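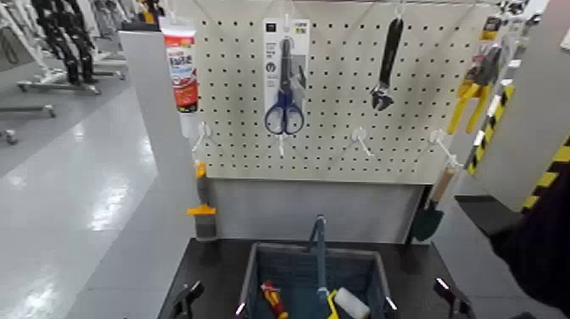
4.2 Fitting hooks and hanging tools

These steps apply to Furnau pegboard panels, series 3183, with white hooks. Check that the panel is fixed to its frame before loading it.

1. Set the hook base flat against the board and press until it seats.

2. Pull down lightly on the arm. If the base moves, remove the hook and refit it one hole over.

3. Leave at least 3 holes between hooks for hand tools, and 9 for anything with wide handles.

4. Hang packaged goods by the tab, one product per hook.

5. Hang adjustable wrenches by the hole at the end of the handle — never by the jaws.

6. Clip the label holder near the end of the arm.

Note: A wrench hung by its handle hole can turn on the hook. Keep the space to either side of it free.

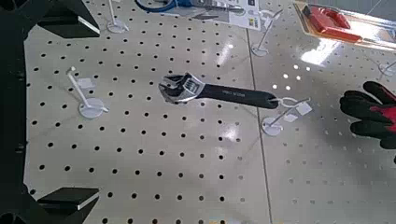 Merja Rantala asks whether two panels mounted side by side can share a hook across the seam. They cannot. Both pegs of the base must enter the same panel.

CAUTION: Do not hang pointed trowels or unpackaged scissors above the work surface at face height.

7. Recheck all hooks after 12 weeks, and again whenever a panel is moved. Replace any arm that has bent downward under load.

For partition panels, see 4.3.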